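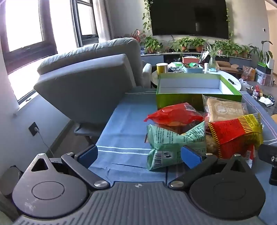 How to check a "generalizes to new objects" claim before you repeat it

Filed under: Manipulation, Methods, Reading results with care
6 min read

Most papers on learning from hand-held gripper demonstrations end with a sentence about unseen objects. I have stopped believing that sentence on its own. Snack bags are where I test it, as they are cheap, soft, shiny and never the same shape twice. The procedure below is the one I used on the Povudix method, which claims to learn bag picking from 50 demonstrations. You can run it on your own policy in a couple of afternoons.

Step 1. Write down what "new" means.

Do this before you record anything. A new bag of the same brand is a new object in the loosest sense. A different size is a little better. A different material, a clear wrapper when you trained on printed ones, is the case most readers have in mind when they see the word. The Povudix write-up mixes all of these into a single number. Split them into separate lists and keep the lists.

Step 2. Record the demonstrations in more than one layout.

Pile the packages, take a pick, pile them again. If the open box always sits in the same corner of the table, the policy may be learning the corner. Turn the box. Swap which package is on top. Change the tablecloth if you have a second one, and keep a plain one and a striped one in the same training set. I would also leave the furniture and the plants alone. People like to tidy the background for recording day, and then the robot gets tested in a room that looks like a room.

Step 3. Hold out whole packages.

Holding out random clips tells you very little when the same bag shows up in both halves. Choose the packages you will never train on and put them in a closed drawer. Noel Pascual, who did the recording with me, kept putting a held-out bag back on the table by mistake, so we now mark ours in the log by their barcodes.

Step 4. Label the grasps by hand.

Go through the recordings and note where the fingers close: edge seal, middle, corner, or over a fold. It is dull work. We collected 300 demonstrations in all, and in our labels the person holding the gripper had gone for the middle of the bag far more often than anything else.

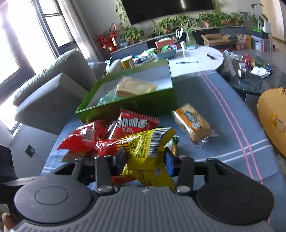
That habit matters when you read a success rate. A policy that only knows the middle grasp will look fine on plump bags and poor on flat ones, and an average over both hides it. Report the flat ones by themselves.

Step 5. Run a stupid baseline.

Ours closes the fingers at the center of the largest colored blob. It knows nothing. Run it on the same held-out packages, in the same piles, with the same number of tries. On our first test the learned policy got 77 percent and the blob rule trailed it by 13 points. That is a real gap — but a much smaller one than the write-up led me to expect, and on clear wrappers the two were too close for me to call.

Step 6. Decide what counts as a pick.

Lifted off the cloth? Lifted and held? Placed in the box? Each gives you a different number from the same trials. Pick one, write it at the top of the results sheet, and don't change it after you've seen the first batch. The Pelon group counts a lift. Talavera counts a placement. Their tables get compared side by side anyway.

Step 7. Repeat on another day, with another pair of hands.

I haven't done this properly yet. All of our demonstrations came from two people, and I suspect the policy has picked up how we approach from the near side of the table. Until someone else records a set, I would treat my own figures as provisional too.

If your result survives steps 3 and 5, I'd like to see it. Send the split lists along with the score. Without them I can't tell which kind of "new" you tested.

Contact: the Endumia methods desk | © 2018 Endumia | Back to top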